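Grunby House holiday flat – end of season inspection
Date of visit: 19 December 2020
Previous visit: February
Marked as: OK / Attend / Fail

OUTSIDE AND ENTRANCE

Front steps: OK. Swept, and the handrail no longer wobbles.
Outside light: Attend. Comes on when it gets dark, and also when it doesn't.
Key safe: OK. Code changed. The old one was written on the back of the welcome card, which made it less of a safe and more of a shelf.
Door lock and thumb turn: OK.

FIRE AND GAS

Smoke alarm, hall: OK. Tested, loud, regretted.
Smoke alarm, landing: Fail. Battery missing. A battery of the same type was found in the wall clock, keeping excellent time. Swapped back. Retest on next visit.
Carbon monoxide alarm: OK.
Fire blanket: OK. On its hook by the cooker, tapes hanging free.
Escape route: Attend. Grelura drying rack stored across the back door again. Moved to the cupboard. It will return.

ELECTRICS

Sockets and switches: OK. One cracked plate behind the sofa replaced.
Kettle and toaster: OK. Crumb tray emptied. Contents best left undiscussed.
Extension leads: Attend. Two leads joined end to end to reach a lamp that could simply be moved. Lamp moved.

WATER

Hot tap, bathroom: OK after adjustment.
Shower head: Attend. Limescale. Descale before letting.
Unused taps run through: OK. Brown for a bit, then clear.

STAIRS AND WINDOWS

Stair carpet: Attend. Third tread lifting at the left-hand edge. Taped for now. Wieczorek to quote for refitting, last quote 143 pounds.
Window restrictors: OK upstairs. Kitchen one stiff.
Blind cords: OK. Cleats fitted and, for once, used.

KITCHEN

Fridge: OK. Emptied, door propped open. One jar of mustard retired after long service.
Worktop edges: OK.
Knives: Attend. Loose in the drawer, points upwards. Block ordered from Skamano, 39 pounds.

BEDROOMS

Bed frames: OK. Slats all in place.
Mattress labels: OK. Fire label present on both.
Pillows: check for splits, stains and lost filling. Spare set to be bought before Easter, limit 75 pounds.
Wardrobe fixed to wall: OK – finally.
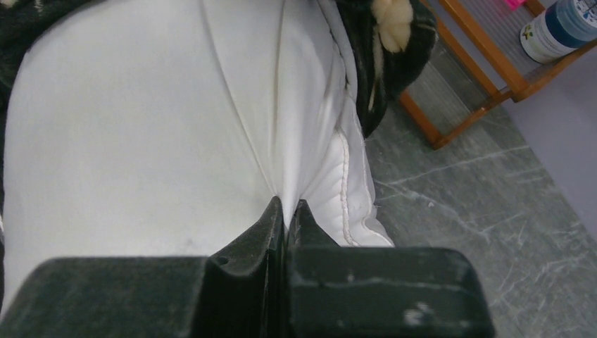
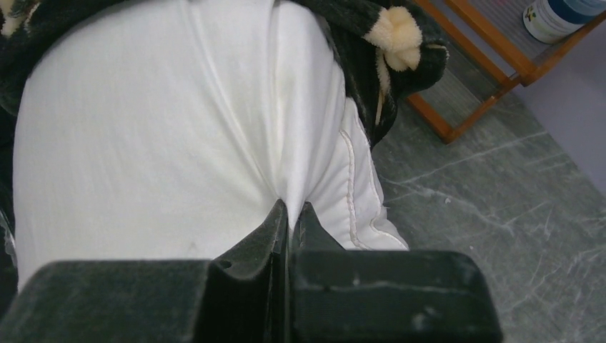
White fabric, pinched into a fold, with creases running from the grip.

SIGN-OFF

Fails: landing smoke alarm.
Safe to let: yes, once the alarm is retested and the third tread is fixed.
Keys returned to safe.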